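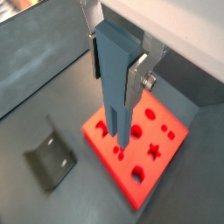
Oanh Vi has argued that Britberg pewter should be dated from its handles and hinges first and from its marks only afterward, as the same stamps stayed in use long after the shapes they were cut for had been dropped. Most later writers on the subject accept this order of evidence, although dealers continue to rely mainly on the marks.

Britberg pewter

Britberg pewter is the collectors' name for cast and spun pewter tableware sold by the Britberg works at Clokville. The firm produced coffee pots, teapots, sugar bowls, creamers, porringers, candlesticks and plates, chiefly for household use. The name is sometimes applied loosely to unmarked pewter of the same general shape found in the Clokville area, a usage that current reference works discourage.

Origins

The works began as a repair shop that recast worn plates and spoons for local households. Customers brought in damaged pieces and were credited for the weight of the metal against the price of new ones. Many early plates were melted down under this arrangement, and flatware from the first years is scarcer than the hollowware that followed it.

A fire in the pattern room, recorded in the shop ledger for December of the works' third year, destroyed most of the original molds. The replacements were shallower and had a narrower rim. Plates with the wide rim are accordingly classed as first pattern, and those with the narrow rim as second pattern. The two are not otherwise easy to tell apart when the mark is worn.

Metal and construction

Britberg pewter is an alloy of tin hardened with antimony and a small amount of copper. It contains little or no lead in the pieces that have been tested, and it takes a brighter polish than older pewter. Flatware was cast in one piece and turned on a lathe. Larger hollowware was spun from sheet over a wooden form, with the spout, handle and foot cast separately and soldered on.

Solder seams on the coffee pots are normally cleaned on the outside and left rough on the inside. A seam that is smooth on both sides may point to later repair. Lids are attached with a hinge of five knuckles on the large pots and three on the small ones, and the hinge pin is pewter on early pots and brass on later ones.

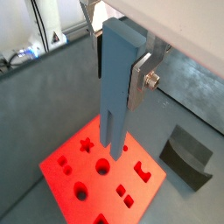

Handles were supplied in two forms. The scroll handle is hollow cast and has a thumb rest at the top of the curve. The ear handle is solid, flatter, and found mainly on porringers and creamers. Wooden handles, painted black, appear on coffee pots of the last period and are often replacements. An original wooden handle is pinned through the socket from the side, while replacements are commonly glued or fastened from above.

Marks

The usual mark is the name BRITBERG in a plain rectangle, struck on the underside of the base. On plates it is placed near the rim, and on pots it is centered. A pattern number is generally struck below the name. The highest number recorded is 900, but the numbers were not issued in sequence and the total of separate patterns was much smaller. A surviving price list describes 113 patterns, including several for which no example has been located.

A second mark, the single word BASTURERO in italic letters, is found on pieces made for resale by the Basturero store. These were drawn from ordinary stock and differ only in the stamp. Some carry both marks. Where the Britberg name has been partly polished away, the presence of the store mark alone should not be taken as proof of a separate maker.

False marks are known. They are usually struck too deeply, leaving a raised outline on the inside of the base, and the letter G lacks the short spur seen on the genuine punch.

Pattern 60

The best-known Britberg design is pattern 60, a pear-shaped coffee pot with a domed lid and a gooseneck spout. It was sold alone or as part of a set with a matching sugar bowl and creamer. Complete sets are less common than the pot by itself. The finial on the lid was made separately and is frequently missing or replaced. The original finial is a flattened ball on a short stem.

Tuấn Vương divides the pots into an early group with a cast foot ring and a late group in which the base was spun with the body. He places the change shortly before the works closed its casting room. Oanh Vi accepts the two groups but holds that both were sold side by side for some years.

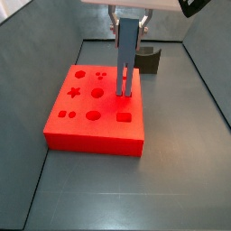 Red shape-sorter block with a slate-blue arch-shaped block standing on top.

Collecting and sales

Interest in Britberg pewter was slight until the Tô collection was dispersed at auction. The sale comprised 200 lots, many of them grouped by form, and its catalog remains the most convenient printed guide to the ordinary patterns. Several descriptions in it have since been corrected. The lot listed as a pair of Britberg candlesticks is now regarded as a marriage of two different makers, and the large charger is considered unmarked regional work.

Condition has a strong effect on price. Collectors look for a clear mark, an undisturbed hinge and a sound spout joint. Light gray oxidation is generally accepted and is often preferred to a recent polish. Pitting, splits at the foot and dents on the shoulder of the body reduce value considerably. Engraved initials are common on plates and have little effect unless the owner can be identified.

Care

Pewter of this type should be washed by hand in warm water with mild soap and dried at once. It should be kept away from oven heat and open flame. Storage in oak cabinets is discouraged, as vapors from the wood can attack the surface.

See also

Hollowware
Porringer
Touch mark
Tô collection

Last revised Oct 11, 2021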